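Why Did the Robot Hand Squash the Box?

A robot at the Urindale workshop once had a very bad February afternoon. It was supposed to pick up a box, carry it a short way and put it down. It picked up the box. Then it kept squeezing until the box went crunch, and it went on squeezing after that, as if the box owed it money.

The person in charge, Eckhard Frerichs, pressed the big red button. The hand stopped. The box stayed flat.

So what went wrong? To find out, you need to know how a robot hand decides how hard to hold on.

How you do it

Pick up an egg. Now pick up a shoe. You probably held the egg gently and the shoe any old way, and you didn't have to think about either of them. Your skin is full of tiny feelers that tell your brain how hard you are pressing. If the egg starts to slip, your fingers tighten before you have even noticed.

You have had years of practice at this. You were bad at it once, too. Ask whoever cleaned the banana off your high chair.

How a robot does it

A robot hand has motors where you have muscles. The motors pull the fingers closed. Sensors in the hand measure how hard the fingers are pushing and send that number to the computer, over and over, many times each second.

The computer follows a rule a bit like this one:

If the push is too small, squeeze more.
If the push is just right, hold still.
If the push is too big, let go a little.

It's a good rule. A toddler could follow it, though a toddler would want a snack first. The robot at Urindale followed it perfectly, and this turned out to be the whole trouble.

The day the number got stuck

The computer had been told to hold the box with a push of 14. Don't worry about 14 what. The engineers had their own scale, and on that scale 14 was a firm but friendly grip.

The hand closed. The sensor said 3. Too small, said the computer, squeeze more. The hand squeezed more. The sensor said 3. Squeeze more. The sensor said 3.

You can see where this is going. The robot couldn't. A tiny wire behind the sensor had worked loose, so the number was stuck. The fingers were pressing harder and harder while the computer believed they were hardly touching the box at all. Nothing in its rule said, "If you hear crunching, have a think."

Engineers call this a stuck sensor. It is like a bathroom scale that says the same thing whoever stands on it, including the dog.

Metal joints and rubbery black fingertips are a useful mix for gripping things. The soft tips help stop an object from sliding away, and the stiff joints behind them do the pushing. Soft tips can't save you from a motor that won't quit, though. A pillow wouldn't help much either if an elephant sat on it.

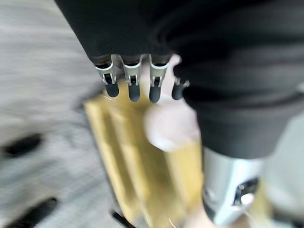 What the engineers changed

First they fixed the wire. This took one person, one small screwdriver and a certain amount of muttering.

Then they gave the computer some new rules. The best one is called a timeout. If the hand has been squeezing for a while and the number hasn't changed, the robot has to stop and call for a person. Grown-ups could use this rule with jar lids.

They also put a limit on the motors. Even if every sensor tells a fib at once, the motors can now only pull so hard. And they added a second way to check. A motor uses more electricity when it pushes harder, so the computer now compares the electricity with the sensor. If the two disagree, the hand stops until somebody sorts out the argument.

Then they tested it. Eckhard unplugged the sensor on purpose and let the hand try to grip 13 boxes, one after another. It stopped every time. The boxes were fine, and were later used to hold socks.

What about fingers?

You may be wondering what would have happened if that box had been somebody's hand. The engineers wondered that as well, and they did not enjoy it.

That is why there are rules for people too. Keep your hands away from a robot while it is moving. Keep away even when it is standing still, unless the person in charge has told you that it's switched off and safe. A robot that isn't moving may only be waiting for its next instruction. Know where the red stop button is before anything starts.

And if a robot does something odd, don't reach in to rescue whatever it is holding. It took Eckhard roughly 30 seconds to tape together a new box.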